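Sipos Surface Care: Call for Participants, Household Cleaning Product Trial

Posted 3 Sep 2018
Reference: 469
Location: Fernby and surrounding area

Sipos is recruiting households for a home-use trial of two unscented cleaning products, a countertop cleaner and a carpet spot treatment. Both are water-based concentrates supplied in plain bottles marked with a code. Participants are not told which formula they have received until the trial closes.

The trial runs for eight weeks. Each household uses the assigned products in place of its usual ones and completes a short log after each use. The log records the date, the surface, the type of soil, the amount of product used and whether a second application was needed. Entries may be made on paper or through the Groketti web form.

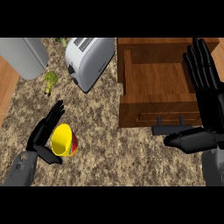
Eligibility

Applicants must be 18 or older and must have lived at their current address since May or earlier. The home must have at least one sealed stone or laminate countertop and one carpeted room in regular use. Wool and silk carpets are excluded. Households in which any member has asthma, eczema or a known sensitivity to surfactants cannot take part. Renters are welcome but must supply written permission from the property owner.

Up to 200 households will be accepted. Places are assigned by surface type, so an application may be declined even when all conditions are met.

What participants do

Dilute the countertop concentrate with cold tap water as marked on the bottle. Apply it to a test patch behind an appliance and wait 24 hours before general use. Blot carpet spots from the outside edge inward and do not scrub. Do not mix either product with bleach or ammonia.

One home visit is made in week four and one in week eight. Each visit takes less than an hour. Gloss is measured at three marked points on the countertop, and a color reading is taken from the carpet. 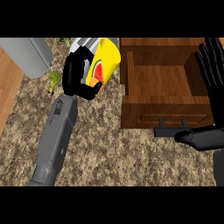 Yellow cup held over speckled carpet.

Payment

Participants receive a store card at each of the two visits. Unused product is collected at the second visit. Households that withdraw before week four are not paid but owe nothing for product used.

How to apply

Application forms are available at the Sipos front desk in Fernby or at the Trarkance branch. State the reference number, the type of countertop, the carpet fiber if known and the number of people in the home. Incomplete forms are returned once for correction. Selected households will be notified by mail and must return the signed consent form before any product is issued.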